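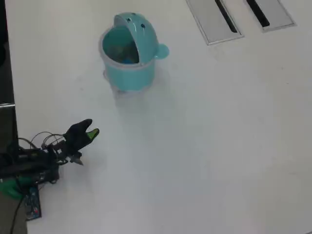 Why do small plastic items drop out of a recycling line?

"Because the first machine they meet sorts by size, and it has no idea what they're made of," says the process engineer at the Wamthorpe sorting plant. The machine is a disc screen, a bed of rotating shafts with gaps between the discs. Large pieces ride over the top. Anything that fits through the gap falls onto a belt underneath, along with broken glass, grit, bottle caps and wet paper.

At Wamthorpe the gap on the first screen is 2 inches. The engineer, who has run the line since it was commissioned and asked to be identified by job title only, is careful to say that this is a choice and that other plants choose differently. A narrower gap keeps more small plastic on the main line, but it carries more glass along too. Glass wears out belts and contaminates paper. The paper mills complain about glass before they complain about anything else.

"You set the screen for the worst thing in the stream, and for us that's glass," the engineer says. "Everything else of that size goes where the glass goes."

The plant is operated by Kiluten under contract to the town and handled 2,428 tons of mixed household material last year. It runs two shifts. Material arrives from the curbside trucks and from the Maruyama Road drop-off site, is tipped onto a concrete floor, and has to be processed within 72 hours under the terms of the operating permit. In a dry month that is easy. In the weeks after New Year it is not, and the loader drivers spend a good part of the shift moving piles so that the oldest material goes in first.

From the tipping floor the material is lifted into a metering drum, which evens out the flow. The engineer considers this the most important piece of equipment in the building and the one visitors ask about least. An uneven feed overloads the screens for a minute and then starves them. When the screens are overloaded, flat items shield small ones and carry them over the top. When they are starved, light items bounce. Both conditions put material on the wrong belt, and no adjustment further down the line will fully correct it.

"People want to talk about the optical sorters," the engineer says. "The optical sorters are fine. They're good at their job if you give them a single layer at a constant speed. Most of my work is getting to the single layer."

The optical units use near-infrared light. Each polymer reflects it in a different pattern, and a sensor above the belt reads the pattern and triggers a row of air jets at the end. PET bottles are blown one way, polyethylene and polypropylene another. Black plastic colored with carbon pigment returns almost no signal and passes through unsorted. So does anything that is mostly covered by a sleeve made of a different polymer, because the sensor reads the sleeve.

Items made of several materials are harder to deal with. The engineer lists pump dispensers with a steel spring, lids with a rubber seal, and toys with a battery compartment. The sensor assigns the whole object to whatever polymer it happens to see most of. The jets fire and the spring, the seal or the battery goes into the bale with it.

Batteries get a longer answer. Lithium cells are the main cause of fires at the plant, and the usual sequence is well understood: the cell is punctured by the loader bucket or crushed in the baler, and the fire starts in the pile some minutes later. Kiluten has fitted thermal cameras over the tipping floor and the bale store. They report to a monitoring package called Watudis, which raises an alarm on a rate of temperature rise as well as on a fixed limit. The fixed limit alone was set off by loader exhausts in July. The rate alarm has fewer false trips, although the engineer still finds it too sensitive near the roll-up doors on sunny afternoons.

"I'd take ten false alarms over one missed cell," the engineer says. "The drivers might give you a different number." 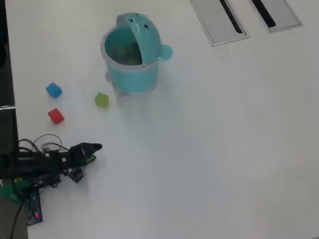
What happens to the material that falls through the first screen?

"It goes to a second recovery step, and most of it leaves as glass," the engineer says. The fall-through is called fines. At Wamthorpe the fines belt passes under a magnet, then through an air separator that lifts off paper scraps and film, and then over a finer screen. The heavy fraction that remains is mainly glass with some ceramic and stone in it. It is sold to a processor that cleans it again. The light fraction is landfilled.

Small plastic can end up in either fraction. A solid cap is dense enough to stay with the glass, where the processor removes it at a cost. A thin-walled piece is lifted with the paper and is lost. There is no route from the fines belt back to the optical sorters. The plant looked at installing one and found that the recovered plastic would have been too dirty to sell at the standard price.

The practical advice that follows from this is short. Leave caps on bottles, screwed down, so that they travel with the bottle over the screen. The cap is separated later at the reprocessor, in a water tank where polypropylene floats and PET sinks. Do not bag small items together, as a closed bag is pulled off by hand at the presort station and discarded unopened. Do not flatten bottles end to end. A bottle pressed flat behaves like a sheet of paper on the screens and may be carried off with the cardboard.

Rinsing is a smaller matter than most residents believe. The engineer's requirement is that a container be empty and not dripping. Residue on plastic is removed in the reprocessor's wash. The concern at the sorting stage is liquid, which soaks into the paper in the truck and lowers its grade before the load has reached the plant.

Asked about labels and resin codes, the engineer is less interested. The number in the triangle identifies a polymer. It does not say whether the shape can be sorted, whether there is a buyer, or whether the local program takes it. Wamthorpe stopped printing the codes on its collection calendar in March and now lists items by shape: bottles, tubs, jugs, trays. Calls to the town's help line about plastics fell afterward, and the rejected fraction at the presort station went down a little. The engineer will not credit the second change to the first. The truck routes were altered in the same month.

Foam is not accepted in any form. It breaks up under the loader, and the fragments are light enough to be carried into every product stream by the air handling. Rigid household plastic larger than a bucket is not accepted at the curb either but can be taken to Maruyama Road, where it is stored in an open container and baled by itself when there is enough to fill a truck. Demand for it is irregular. Last winter the bales sat in the yard for most of a season and had to be covered, as sunlight degrades the outer layer.

The next change planned for the line is a replacement of the first screen. The existing rubber discs wear at the edges, and as they wear the gap grows, so that a screen set at 2 inches in the fall is passing larger pieces by spring. The replacement shafts have steel discs with a changeable rim. The engineer expects a more stable opening and more noise.

"We measure the gap every week now, with a gauge, with the line locked out," the engineer says. "With the new discs I hope to do it every month. I'll keep the gauge."

The work will take the line down for a week, during which incoming loads will be diverted to a plant in the next county. Curbside collection will run as normal.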